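Prellar two-arm build: frequently asked questions

What is Prellar?
A two-arm humanoid upper body on a rolling base, assembled in a shared workshop from purchased arms, purchased hands and a body we made ourselves. The control code is ours.

How long did it take?
196 hours of bench time, excluding software.

Which power supply do you use?
A 900 W unit. The first supply was too small and tripped whenever both arms lifted together.

What is the reach?
With the elbow straight, 185 mm past the front of the base before the stability check stops the arm. You can raise that limit in the config file – we don't recommend it.

How many demonstrations does the cabinet task use?
1152, all teleoperated. We dropped any run in which a hand struck the door.

Can it work with ordinary furniture?
Yes, within limits. Hinged doors are easier than drawers. A recessed finger pull needs a fingertip placed behind the lip, and our success rate there is still poor. Flat items such as a box file should be stored with one edge near the shelf front. Before a run, open the door fully and check that both hands clear it.
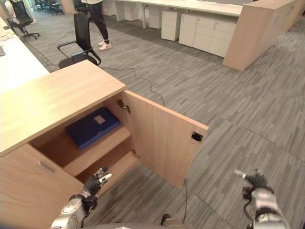

Does carpet cause problems?
Carpet tile is fine for the base. Cables on the floor are a hazard, so route them away from the wheels before driving.

Is the code available?
The Clodier branch is current. The Whitcombe branch is frozen and has the old wrist offsets.

Comments (3)

jointlimit: Does the stability check allow for payload?

Reply from author: No. Enter the payload mass by hand before each session.

tslot_mike: Same supply problem here, fixed with a 900 W unit.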